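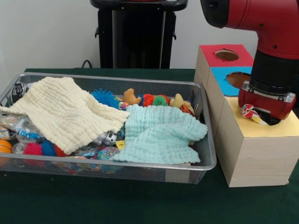
**Robot arm now does half of my sorting job. What am I supposed to do with my hands?**

Posted by **muslin_and_misery**

I work returns at a company that rents out toy boxes to daycares and waiting rooms. Stuff comes back in wire baskets - spiky balls, plush animals, muslin cloths, the odd toy robot - and for six years my job was to take each thing out and drop it in the right hole so it went to the right bin. In May we got an arm for the soft toys. Management named it Zirkeck, after a sales guy who left.

Before, I did over 800 items on a good shift. Now Zirkeck does the plush and I "supervise," meaning I stand next to it and pull the cloths out of the way when it grabs a corner by mistake. I was told my job would become "more interesting." So far the interesting part is a tablet that asks me every 50 picks if everything is OK. There is a Yes button and a button that calls my manager.

I'm not scared of being fired, they've put in writing that hours stay the same through next year. But I'm bored, my feet hurt more from standing still than they ever did from walking, and the two of us on the line barely talk because one of us is always watching the arm. Has anyone been through this? Does it get better, or do I just get better at pressing Yes?

---

**Kamarul Oei**

Been there, different product. We packed sample kits at Dustari and got 2 arms for the small parts. First few weeks were exactly what you describe. I once pressed Yes through an entire fire drill.

What helped was asking for the dull parts of running the thing. Who decides what order the baskets come in? Who writes down which toys it drops? If the answer is "the vendor" or a shrug, ask if that can be you, and ask for it in your job description with a pay grade attached. I kept a notebook of every bad pick for a few weeks: what it was, where in the basket, what was lying on top of it. Turned out to be worth more in my review than the six years before it, and I have feelings about that.

Things I'd raise with your manager, in this order:

- A stool and a proper mat. Watching is a sitting job.
- Swap every 2 hours between watching the arm and hand sorting. You both keep the skill and you both get to move.
- Someone sorts the cloths out before the basket gets to the arm. If you're standing there pulling muslin all day, that's still picking, they've just stopped counting it.
- Find out what the tablet records. Ours logged how fast we pressed Yes. I'd have pressed it with more dignity if I'd known.

It did get better for me, but I had to be a bit of a pain about it. The guy who wasn't a pain is still next to arm number two, and he's fine with it too, he does crosswords.

---

**bhatt_street_dave**

just let the robot do it?? you're getting paid to stand there. my brother in law would kill for that job

---

**Anju Kanaujia**

Dave, I've stood there for 8 hours. Your brother-in-law is welcome to it.

To the poster: get the hours promise looked at by somebody outside the company. "Hours stay the same" at my last place covered the total for the department, so when people left they weren't replaced, and the rest of us got the same hours plus their baskets. Ask if it's per person. Ask what happens to new hires too.

The not-talking part bothered me more than the feet. We had a ten minute overlap at shift change, and it got cut when the arm came in on the theory that the Plurkuvix dashboard told the next person everything. The dashboard did not tell the next person that the label printer was jammed or that Friday's load smelled of bananas. We asked for the overlap back and got five minutes. Still worth asking.

Also agree with Kamarul on the notebook, but keep your own copy at home.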